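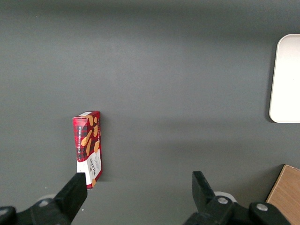
Walkers shortbread, end up on the gray table.

Tuesday, September, bench 2

Sourdough rye, batch two of the Hokport flour. Writing this up while the loaf is still crackling on the rack, so excuse the handwriting if you're reading the paper copy.

Quick recap for Beatriz Correia, who was out when I started. The plan was to see if the new whole rye from the Hokport mill can carry a 750 g loaf at high hydration without caving in the middle like the last one did. Same starter, same tin, same oven shelf. The only things I changed were the flour and the length of the second proof.

Starter was fed last night before I left and left on the shelf above the sink. By morning it had gone well past double, domed on top, and smelled of green apples with a bit of yogurt behind it. Gorgeous. The old flour never gave me that smell, it always went straight to vinegar. I don't know yet if that's the grain or just the warmer room, so I've started a small side jar on the old flour to run next to it all week.

Mixed by hand. It's rye, there's nothing to knead, you're just making mud and trying to get all the dry bits out of the corners of the bowl. The Hokport flour drinks a LOT. I held back a splash of the water expecting to leave it out and ended up putting it all in, and then a bit more. Must write down how much more next time (I poured from the jug like an idiot). Final dough weight on the scale was 863 g, which is over what I wanted, so I scooped the extra into a muffin cup and baked it alongside. The muffin cup one is already eaten. It was great!

Caraway: whole seeds, toasted in the dry pan, then half of them crushed. Abou Zeid's recipe calls for all of them crushed and I think that makes the crumb taste a bit soapy by day three. Half and half is my favorite so far. The toasting matters more than I thought it would. Pull them as soon as they start to jump.

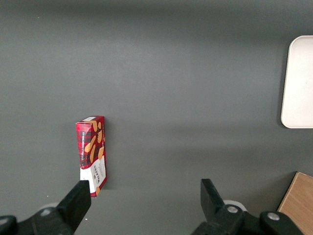

Second proof was where it got interesting. Last time I waited for the top to crack all over and it collapsed in the oven, so this time I went in at the first pinholes. There were a few near the middle and a couple along the long side of the tin. I dusted with rye flour so the cracks would show up better, an old trick and a good one, and it went in straight away.

Oven: started as hot as the Zosident will go, with the steam tray on the bottom, then turned it down once the crust had set. The Zosident runs hot at the back left, still, even after the new seal. Turned the tin once. Somebody please add the hot corner to the sheet on the door, because I found the pencil note from last winter and it has the wrong corner.

Result, from the outside: no cave! Slight dome, nice long cracks, dark brown sides, came out of the tin with one tap. I'm really pleased with this one. It sounds hollow underneath but rye lies about that, so I'm not trusting it. It gets wrapped in the linen tonight and not cut until tomorrow afternoon. Beatriz, that means you too.

Things I'm not sure of:

The tin. I used the Flivwood one with the straight sides, and the collapsed loaf was in the Flivwood as well, so it can't be blamed for that. But I would love to try the sloped tin before we settle on anything.

Salt. I went by the old sheet and it tasted slightly flat in the muffin cup version. Could be because I ate it hot. Will taste again cold before I touch the number.

Water. See above, jug, idiot.

Next: repeat exactly as today with the water weighed properly, then one loaf with a scald (a fifth of the flour, boiling water, overnight). I've wanted to try a scald on this flour ever since I smelled the bag. It has a malty sweetness that I think would go almost to toffee with a long soak. If it does, I'd drop the caraway altogether and let the grain do the talking, maybe with a few sunflower seeds on the crust.

Side jar check, end of day: old flour starter up by half, smell mild, surface a bit dull. New flour one has risen again on the leftovers in the bottom of the jar, without a feed. This stuff is so alive.

Need more parchment. Also the bench scraper has gone missing again, the one with the blue handle.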